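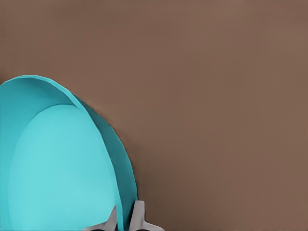
I quit buying bread in June. A loaf at the store near me had gone up again, and Charmaine Coetzee gave me a jar of her starter, which she calls Mameo. I feed it once a day and keep it in the fridge when I travel.

My first four loaves were flat. The dough was too wet and I was cutting the second rise short. Now I give it the full night and it comes out fine.

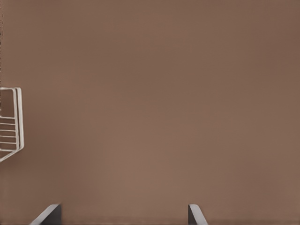 Cooling is the part I used to skip. I would slice the loaf right out of the oven and get a gummy middle. A plain white wire rack like the one at the left does the job, and I leave the bread on it until there is no warmth in the bottom crust.

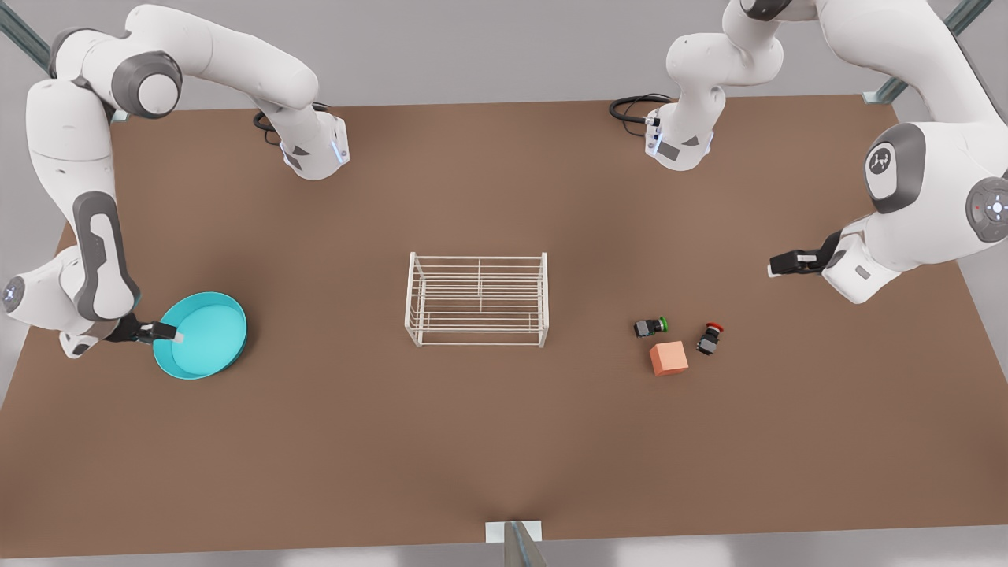

Estine, November 1, 2025

The rye came out well today. I used less water and baked it 20 minutes longer than the white. Next I want to try it with caraway, if the store has any.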